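Notes for Fleltville talk, 9 March 2022 - 20 min incl questions, DON'T run over

Slide 1. Thanks to Apolinar Esquivel for the invite. Who we are, one line. Harkis = our simulator, Rorton = the tidying task set built on it. Say the names slowly, last time people mixed them up.

Slide 2. The question. If you train only in sim, does it help to muck about with the camera angle? Everyone shuffles the textures. Hardly anyone tilts the head. Cheap to do, so worth asking.

Slide 3. Method. 3739 rendered episodes, two-armed robot, ordinary rooms, small things to pick up. Half level camera, half with random tilt. Same policy, same training budget. Stress SAME budget, Sarahí Manríquez will ask.
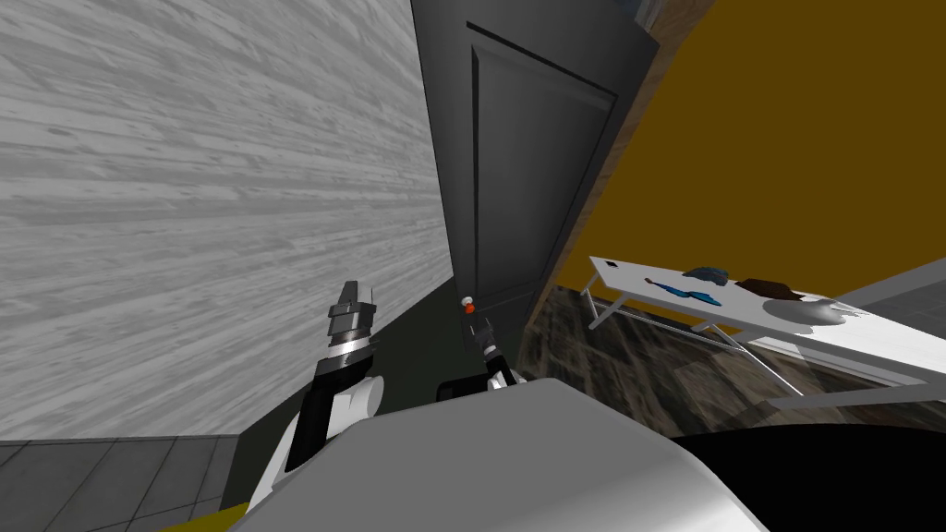
Slide 4. Why tilt at all. A real head mount sags, gets knocked, gets put back on wonky. Policy trained level learns that "down" is always the bottom of the picture. Fine until it isnt. Pause here, let them think about it.

Slide 5. Results. 1000 test runs each, all in sim, all tilted. Level-trained: 200 successes. Tilt-trained: 693. Read both out, then shut up for a second. On level tests the gap is tiny, wrong way round, admit it before someone else does.

Slide 6. What goes wrong. Mostly reaching past small flat things. Bowls easier. Dont know why yet, don't guess on stage!!

Slide 7. Next. Real arm trials at Kinyua in April, if teh mount arrives. Code after that. Questions.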